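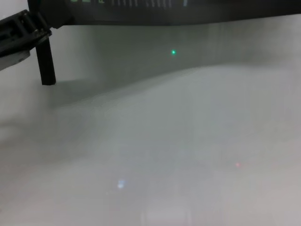 What happens to a person's job when a robot takes over part of it?

Most of the time the job stays and its contents change. The worker does less lifting and repeating, and more setting up, checking and clearing faults.

Work and Technology, Unit 8
Handout for the session of 20/04/2023

Read this before class. The case runs through the whole session, and the questions at the end will be the basis for the group work.

1. The case

Tevano packs small parts for repair shops. The Vilter plant has 171 employees, most of them in packing and shipping. Until last year every box on the packing floor was filled by hand. Packers worked in pairs at a bench, one filling and one closing and labeling, and they swapped places when they felt like it.

The company then put in 3 robot cells from a supplier called Jardine. Each cell has one arm with a gripper. The arm takes parts from a tray and sets them in the box. A person loads the trays, picks the program for the order, and deals with anything the arm can't grip. The target for one cell is 400 boxes per shift.

No one was laid off. Some packers moved to shipping, and those who stayed were given a new title, cell operator.

2. Tasks and jobs

Keep these two words apart. A task is one piece of work, such as closing a box. A job is the bundle of tasks a person is paid to do. Machines take over tasks. What is left in the bundle is decided by managers, sometimes together with the workers.

At Vilter the tasks that went away were counting, placing and most of the reaching. The tasks that stayed were labeling and the final check. Three were new: loading trays, choosing programs and restarting the cell after a stop.

3. What the operators reported

The notes below come from interviews held in August, after the cells had been running for several months.

Body. Sore wrists and shoulders were mentioned less often than before. Sore feet were mentioned more. Operators stand near the cell and wait, and the old benches had stools.

Pace. Packers used to speed up before a break and slow down after it. The cell keeps one speed. Several operators said they felt hurried by it even when they had nothing to do.

Company. Bench work was done in pairs and people talked. A cell needs one person. This came up more than any other complaint – more than pay, which surprised the managers.

Skill. Opinions were split. Some operators liked learning the programs and wanted to go further. Others said they had lost a skill they were proud of, since a good packer could fill an odd-shaped order faster than anyone could write a program for it.

4. Who fixes a stop

In the first months operators were allowed to press restart and nothing else. Any other fault meant a call to the technician, who also looked after the conveyors. Operators waited, and the waiting counted against their output.

The rule was later changed. Operators took a short course called Zumoris and may now clear a dropped part, reset the gripper and correct a tray position. They still may not open the control cabinet. Stops got shorter. The pay grade did not change, and this was still being argued when the interviews ended.

5. Terms to know

Cell: the robot, its work area and its guards, treated as one unit.
Changeover: the work of switching a cell from one order to the next.
Residual task: a task left to people after the rest has been automated.
Deskilling: a loss of skill in a job when the harder tasks are removed.

6. For group work

List the residual tasks at Vilter and mark the ones you would want to do for a full shift.
Should clearing faults raise the pay grade? Argue it from both sides.
Suggest one change to the layout that would let operators talk to each other. Say what it would cost in floor space.

Bring your notes on paper. Next reading: Unit 9, sections 1 and 2 – skip the appendix.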